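Subject: Re: [burkmont-kitchens] sealing marble, again

Hi all! I went with the Prativska sealer in April, two coats, and lemon juice still etches it (grr). So I'm back to coasters everywhere.
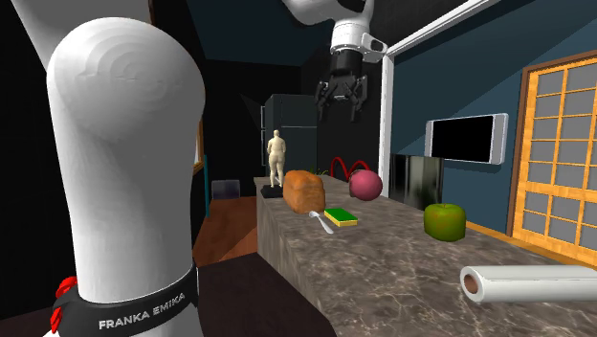 Gray-brown marble on the long island

Recep Ersoy wrote on 10/16/25:
> Sealer stops stains, not acid. Wait 14 days, then try a water drop.

Did that, Recep, and it beaded up nicely!

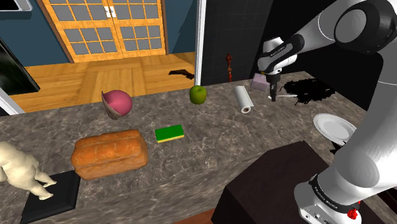
Defne Aydoğan says honed hides etching way better than polished, and I'm tempted. Zikmont quoted me $296 for it.

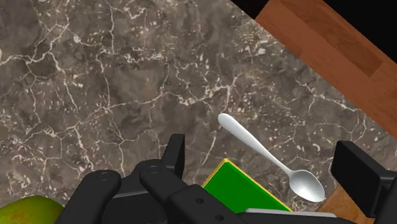

White veining, close up

Anyone used them?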